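Deux mois avec Stekton, le simulateur qui envoie un bras robot aux toilettes

17 juin 2020

Bon, je vous en avais touché un mot en janvier : je voulais m'offrir un vrai bras. Et puis j'ai regardé les prix, j'ai regardé mon salon (26 mètres carrés, canapé compris), et j'ai pris un abonnement à Stekton à la place.

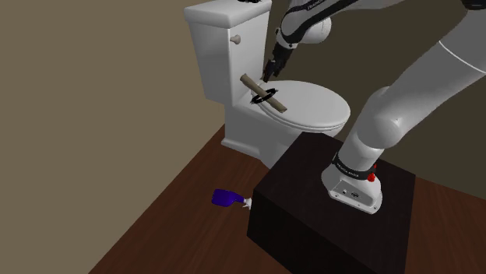

L'abonnement, donc : 29 euros par mois, sans engagement, avec le pack de pièces Manora inclus. Manora, c'est la partie « maison » du catalogue, et j'ai commencé par la salle de bains parce que tout le monde sur le forum fait la cuisine et que j'ai l'esprit de contradiction. Un bras sur son socle, des WC blancs, un flacon pulvérisateur couché par terre, et débrouille-toi !

L'installation m'a pris environ 45 minutes, dont une bonne partie à chercher pourquoi ma carte graphique n'était pas reconnue (il fallait décocher une option planquée dans les préférences, merci la doc). Après, franchement, c'est du bonheur. On déplace le socle à la souris, on relance, on recommence. Les ombres sont jolies, le parquet aussi, par contre les murs sont d'un triste... j'aurais bien mis un peu de carrelage, moi.

Ce qui m'agace : les petits objets. Dès que c'est fin ou cylindrique, je passe ma vie à régler les frottements, et les valeurs par défaut ne m'aident pas du tout. J'avais essayé Jalletti avant, moins beau mais plus conciliant là-dessus. Et l'export des trajectoires est réservé à la formule supérieure, ça, je le digère mal.

Je garde quand même l'abonnement jusqu'à la rentrée. Prochaine étape, ramasser le flacon sans déplacer le socle, je vous raconterai.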